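Inspection date: 18 July 2026
Inspector: Desmond Thibodeaux
Form: polling place accessibility and safety, pre-election, second visit
Site: Roltau Hall, Dendano precinct
Election: county special election, public accommodations ordinance (Mahmoud amendment)

Status codes: OK, FIX (correct before opening), NOTE (no action required). Items carried over from the June visit are marked with a C.

## 1. Approach and entrance

- [x] Accessible parking spaces marked and signed. **OK**
- [x] Route from parking to door free of steps. **OK**
- [ ] Door opening force within limit. **FIX (C)** – Closer on the east door is still set too tight. Same finding in June. Adjust or prop the door during voting hours with a person posted.
- [x] Ramp handrails secure on both sides. **OK**
- [ ] Exterior lighting at ramp. **FIX** – One fixture out. Polls close after dark for anyone still in line.

The 12 ft section of walkway nearest the ramp has been releveled. The lip recorded in June is gone and the item is closed.

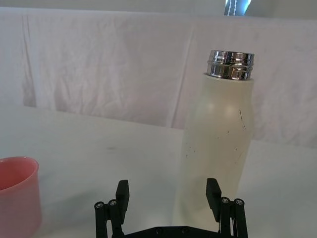
Can a voter who can't get through the east door vote from the car?

Curbside voting is offered at this site from opening to close, and the sign with the call number must be readable from the accessible spaces.

## 2. Electioneering boundary

- [x] Boundary measured from the public entrance. **OK**
- [ ] Boundary marked on the ground. **FIX** – Chalk from the last election has worn away on the north side. Use tape or stakes.
- [x] Notice of prohibited conduct posted in required languages. **OK**
- [ ] Campaign signs inside boundary. **FIX** – Two yard signs, one from each side of the ordinance question. Property manager notified. Remove both at the same time and log the time of removal.

Both campaigns have asked for space near the parking entrance. The lot belongs to the hall and the hall sets its own rules outside the boundary, provided they are the same for both.

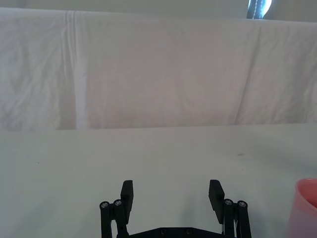 Those rules should be in writing before opening. A verbal arrangement was made in June and the two campaigns remember it differently. One page is enough, signed by the property manager and copied to the precinct lead.

## 3. Voting room

- [x] Posted occupancy limit visible. **OK** – 50 persons.
- [x] Aisle width between booths. **OK**
- [x] At least one booth at seated height. **OK**
- [ ] Booth privacy. **FIX** – The seated-height booth faces the check-in line. Turn it to the wall.
- [x] Exits unlocked from inside and signs lit. **OK**
- [ ] Cords secured. **FIX (C)** – The power cord for the Valov ballot scanner crosses the exit path. Move the scanner to the west outlet; a cord cover is not acceptable on that path.
- [x] Fire extinguisher tag current. **OK**

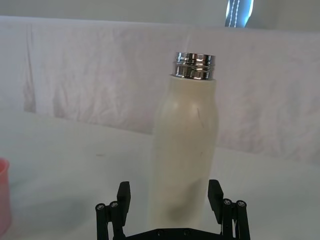 *Cream-colored insulated bottle, cap off, on a white tabletop.*

## 4. Equipment and ballots

- [x] Scanner seal number matches log. **OK** – Seal 729.
- [x] Ballot stock matches delivery receipt. **OK** – 3,712 ballots, sealed cartons.
- [x] Accessible marking device powers on; headset and keypad present. **OK**
- [ ] Audio ballot reviewed in full. **FIX** – The recording stops before the end of the amendment text. The county office must supply a corrected file and the full ballot must be played through again.
- [x] Emergency ballot bin locked and empty. **OK**

The audio ballot is the most serious finding on this visit. The amendment text is long, and the missing part covers the exemption for religious organizations, the portion most of the public comment has been about.
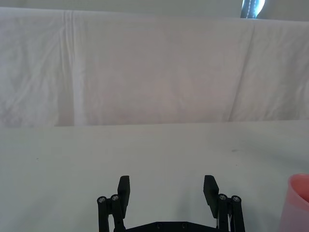
A voter using the headset would hear the question and the yes/no choices without that clause. If a corrected file can't be loaded and tested before opening, the precinct lead calls the county office for a replacement device. Reading the clause aloud at the booth is not an approved substitute.

## 5. Follow-up

| Item | Assigned to | Due |
|---|---|---|
| East door closer | Property manager | Before setup |
| Ramp light | Property manager | Before setup |
| Boundary marking, yard signs | Precinct lead | Before opening |
| Booth and scanner relocation | Setup crew | At setup |
| Audio ballot file | County office | Before setup |

Third visit required for the door closer and audio ballot only. Other FIX items may be closed by the precinct lead by initialing the paper copy.

D. Thibodeaux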